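ok thread on what the robotics club has been up to, bc people keep asking and I keep saying "coffee" and then walking away

so. the student project this year is a two-armed robot that makes one pour-over start to finish. we named it Skostier. no I will not explain the name

first thing we learned in May: making coffee is like 19 separate jobs and every one of them is hard if you dont have fingers

pouring water? fine. Idris had that going in an afternoon. opening a tin? three weeks and counting

you need one hand to hold the can still and the other to press AND twist. press too hard and the can skids on the steel counter. too soft and the lid just sits there
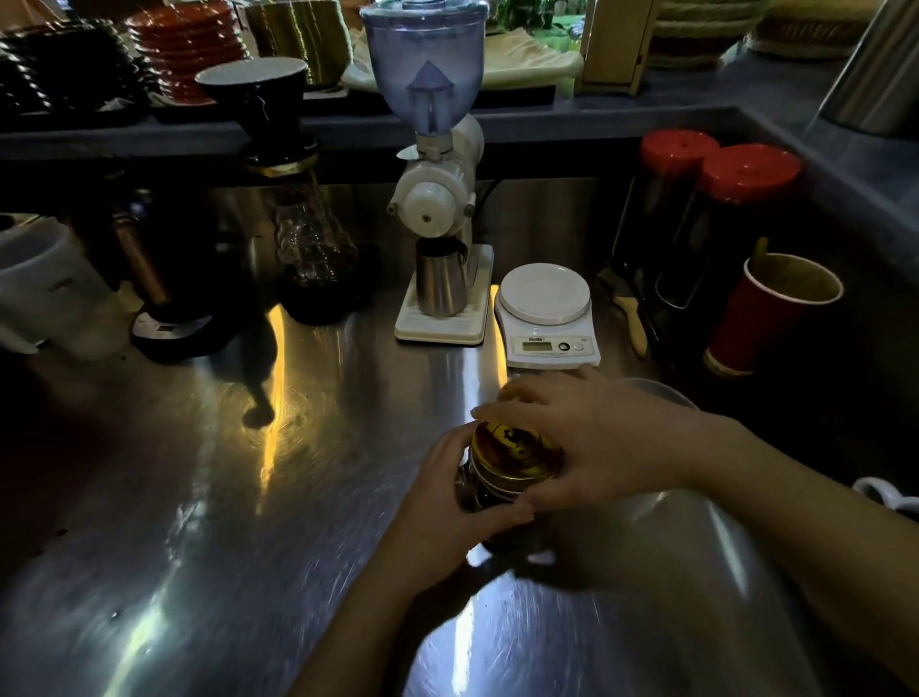

Ching-wen's idea was to stop guessing and collect a pile of demos of the whole thing first, then train on those. target is 400. we're at 88. send snacks

rules for demos, since half the club hasnt read the doc:
same counter, same tin
lid all the way closed before you start
dont rush the twist!!
if you drop it, KEEP the take and mark it as a drop

that last one matters. we threw out all the fumbles in the first batch and the policy had no clue what to do when the lid slipped. just kept turning air. very proud of itself

Leszek wants to swap to a screw top jar. Leszek has been outvoted

scale reading is the other headache. glare off the counter gets into everything late in the day and the digit reader thinks every 3 is an 8. Ulises is trying a crop + threshold thing, will report back

current numbers in sim: lid comes off 58 percent of the time. on the real arms we are not discussing it yet

demo night at Fastthorpe is coming up FAST and the judges want a full cup, no human help. grinding, weighing, bloom, pour, the lot

if you're in the club and can do an hour of demos this week pls put your name on the sheet by the door. you do not need to know how to code. you need two hands and some patience

also whoever has the spare wrist bracket give it bakc

more when the lid situation improves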